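Cahier d'atelier, mars, fin de matinée

Repris la dînette avec Aoi, après un café qui a un peu traîné (Bartosz racontait son déménagement, et on l'écoute toujours jusqu'au bout). On reste sur les deux paniers jaunes empilés et l'assiette vert d'eau, celle que Tomoyo préfère et que je commence à bien aimer moi aussi. Le quadrillage bleu rend service à tout le monde – on se dit « une case plus bas » et on se comprend.

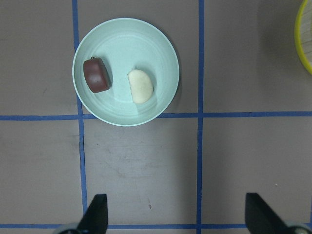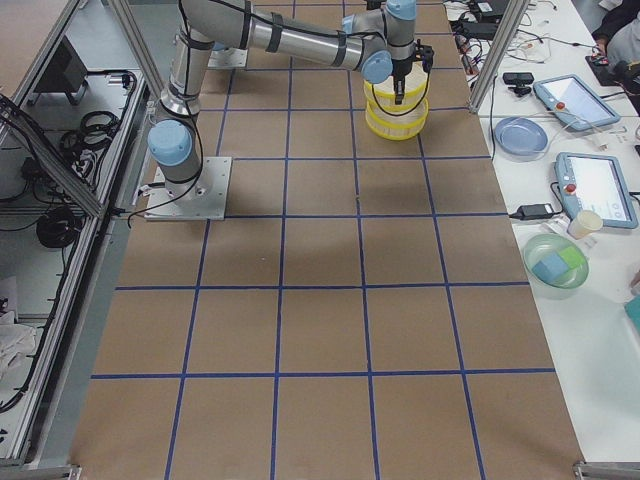
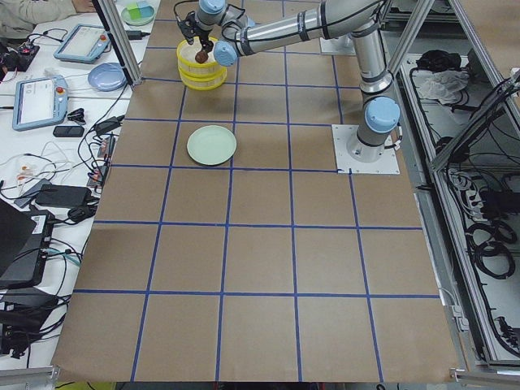 Assiette garnie sur la première vue, paniers jaunes sur les deux suivantes.

Pour le petit morceau brun, Osamu penche pour la viande et moi pour le chocolat ; je note « brun » dans la liste et on en reparlera devant un vrai déjeuner. Le morceau crème, je l'appelle ravioli, tant pis pour les puristes.

À faire avant de passer à la série 7 : reprendre du ruban bleu chez Irnex, demander à Lâm où il a rangé le reste de la dînette, et relire les notes de la série 2, que j'ai écrites beaucoup trop vite.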